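Switching the household to one shared calendar

3 Mar 2018

I wrote last July that I was giving up on paper planners, and a couple of people have asked how it went. The short answer is that I gave up on giving up. I used three different phone apps between July and Christmas and missed a dentist appointment, a parent evening and most of a birthday lunch. The appointments were all in there. I just never opened the thing unless I already knew I had something on.

So since New Year we have had a wall calendar in the kitchen again, next to the fridge, and a small notebook that goes in my bag. The calendar is a plain one from Fetstead with a big box for each day and no pictures. It cost $8. My husband writes in green and I write in black, and our daughter has claimed purple, which is hard to read in the evening but she won't be moved on it.

The rule is that if it isn't on the wall it isn't happening. That sounds strict, but it has cut out a lot of "I told you on Tuesday" conversations, and those were most of what we argued about. 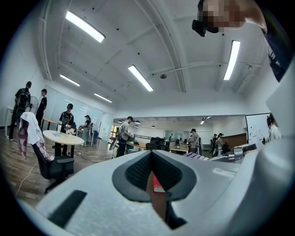
The notebook took longer to sort out. My first one was a Premness with very thin paper, and the ink came through so badly I could only use one side. I moved to a Sydorenko in the middle of January. It's heavier than I wanted, but it lies flat and the cover has held up. I put a week on the left page and leave the right page for whatever turns up, mostly phone numbers and things to buy.

Every Sunday night I copy the coming week off the wall into the notebook. It takes the length of a cup of tea. I was sure I would stop doing this by February and I haven't, although I did skip one week when we all had colds and nothing went wrong.

There are things I miss about the phone. Repeating events are a pain by hand. I have written "recycling" on the wall more often than I care to think about, and I still keep alarms on my phone for anything with an exact time, like picking up from swimming. I also can't check the wall when I'm out – if someone wants a date more than a week away, I have to say I'll get back to them. Renu Mittal photographs her wall calendar on the first of each month to get around this. I have tried it and I forget to look at the photo, same as with the apps.

Next I want to work out where to put the school letters. At the moment they are under a magnet and the magnet is losing. I have my eye on a wire rack from Grelilholm, but I want to measure the space beside the door first. The last rack I bought without measuring is now holding onions in the garage.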